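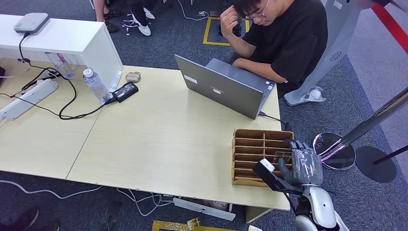 Kapitel 7
Konsortiale Lizenzierung elektronischer Zeitschriften

Lernziele: Grundmodelle der Konsortiallizenz kennen. Kostenverteilung nachrechnen können. Archivrechte von laufendem Zugang unterscheiden. Vorausgesetzt wird Kapitel 5 (Erwerbungsetat), Kapitel 6 nur in Teilen.

7.1 Ausgangslage

Eine mittlere Hochschulbibliothek, nennen wir den Standort Drenolport. Etat knapp, Preise steigen jedes Jahr. Im März kommt das Verlängerungsangebot des Verlags, 745 Titel im Paket, Laufzeit drei Jahre. Einzeln abonniert waren früher vielleicht ein Viertel davon. Der Rest: mitgeliefert, teils stark genutzt, teils gar nicht. Was tun? Verlängern, kürzen, aussteigen, mit anderen zusammen verhandeln.

Um die letzte Möglichkeit geht es in diesem Kapitel. Die übrigen drei kommen in 7.6 noch mal vor, dort als Rückfallposition.

7.2 Begriffe

Konsortium: Zusammenschluss von Bibliotheken zum gemeinsamen Erwerb oder zur gemeinsamen Lizenzierung. Rechtsform sehr unterschiedlich. Verein, Verwaltungsvereinbarung, manchmal bloß ein Briefwechsel.

Konsortialführer: verhandelt, unterschreibt, stellt Rechnungen. Haftung unbedingt vorher klären, siehe 7.5.

Opt-in: jede Einrichtung entscheidet pro Vertrag neu. Flexibel, aber schwache Verhandlungsposition, weil der Verlag die Teilnehmerzahl nicht kennt.

Opt-out: alle dabei, außer wer ausdrücklich absagt. Frist beachten! In der Praxis oft übersehn.

Archivrecht: Zugriff auf bezahlte Jahrgänge nach Vertragsende. Nicht verwechseln mit dem Zugang während der Laufzeit. Wird in Klausuren regelmäßig verwechselt, in Verträgen leider auch.

7.3 Kostenverteilung

Drei Schlüssel sind üblich. Erstens nach Altbestand, also nach den früheren Abonnements. Bequem für den Verlag, ungerecht für alle, die früher viel gehalten haben. Zweitens nach Größe (Studierende, Personal, bei Forschungsinstituten nur Personal). Drittens nach Nutzung, gemessen in Volltextabrufen.

Zum Nachrechnen das Konsortium Dirine, zwei Mitglieder. Hochschule Jarncombe mit 4000 Abrufen im Jahr, das Institut Robichaud mit 1000. Reiner Nutzungsschlüssel: vier zu eins. Soweit klar. Jetzt aber die Mischform, 60 Prozent der Summe nach Nutzung, der Rest zu gleichen Teilen. Jarncombe zahlt dann 68 Prozent, Robichaud 32. Für das kleine Institut ein deutlicher Sprung nach oben. Genau an diesem Punkt scheitern viele Verhandlungen intern, bevor der Verlag überhaupt am Tisch sitzt.

Merke: Den Schlüssel vor dem Preis festlegen. Umgekehrt rechnet jede Einrichtung nur noch den eigenen Vorteil aus.

Abrufzahlen außerdem nur aus derselben Berichtsart vergleichen. Wer Plattformwerte neben Titelwerte stellt, bekommt Unsinn. Ausreißer (automatisierte Massenabrufe) vorher rausnehmen und und das Verfahren schriftlich festhalten.

7.4 Zeitplan

Kündigungsfrist meist zum Herbst. Also rückwärts planen: Nutzungsdaten im Frühjahr, Bedarfsabfrage gleich danach, Mandat vor der Sommerpause. Verhandlung braucht länger als gedacht, Unterschriften nochmals länger. Für die Freischaltung eigene IP-Bereiche prüfen, auch die alten. Fernzugriff nicht vergessen.

Falls keine Einigung bis Jahresende: Karenzzeit vereinbaren, schriftlich. Mündliche Zusagen des Vertriebs reichen nicht.

Weiter mit 7.5, Haftung und Vertretung. Wer das Vertragsrecht aus Kapitel 4 nicht mehr parat hat, dort zuerst die Tabelle zu den Vollmachten ansehen.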